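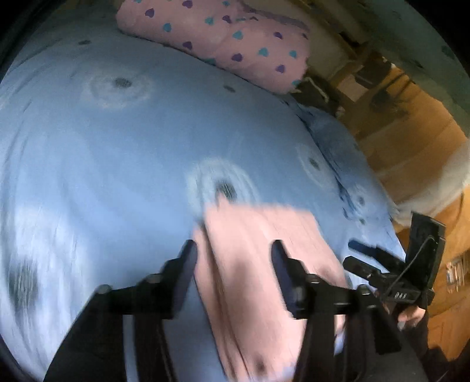

*A duvet in light blue with a dotted print, a pale pink pillow with small hearts, and a pink cloth.*

A **duvet** is a soft, flat bag of filling used as the main covering of a bed. It is meant to replace the top sheet, the blankets and the bedspread, and in most households it replaces one or two of them while the others stay on out of habit. In American use the word is often applied to the cover as well as to the thing inside it, so that a person who says the duvet is in the wash may mean either.

## Construction

The insert is usually filled with down, feathers, wool or polyester. Stitching holds the filling in place, either straight through both faces or with thin fabric walls between them. Inserts without enough stitching let their contents travel to the foot of the bed, where they are of use mainly to the feet.

The cover is a large pillowcase in all but name, closed along one end with buttons, snaps or a zipper. Some covers have ties in the corners. The Zosham pattern, sold for many years by the mail-order firm Skukemix, had ties in only two of them, on the theory that the sleeper would hold down the rest.

## Prints

Plain white dominated the early market. Printed covers followed once makers noticed that children had opinions. Dots, rings, stars and hearts are long-standing favorites, and small scattered motifs are valued by parents for the way they disguise minor stains. Sets are sold matched, but beds are rarely kept that way. Pillowcases wear out and vanish at their own pace, and a dotted cover commonly ends up beside hearts.

The Prallano mill in Whitfield listed 230 bedding prints at its peak, of which around 2 could be told apart from across a room. Its last catalog, issued one November, described most of them as "fresh."

## Making the bed

A bed with a duvet can be made in a single motion, at least in advertising. The usual method is to clear the surface of clothing, washcloths and other loose fabric, shake the cover from the foot end, and lay the pillow on last. Many people skip the first step and find the missing items at bedtime.

Changing the cover is harder. In the "burrito" method, the cover is laid inside out, the insert is placed on top, and both are rolled up together and turned through the opening – a process that takes a few minutes and looks like a mistake until the end.

## See also

- Bedspread
- Comforter
- Pillowcase
- Laundry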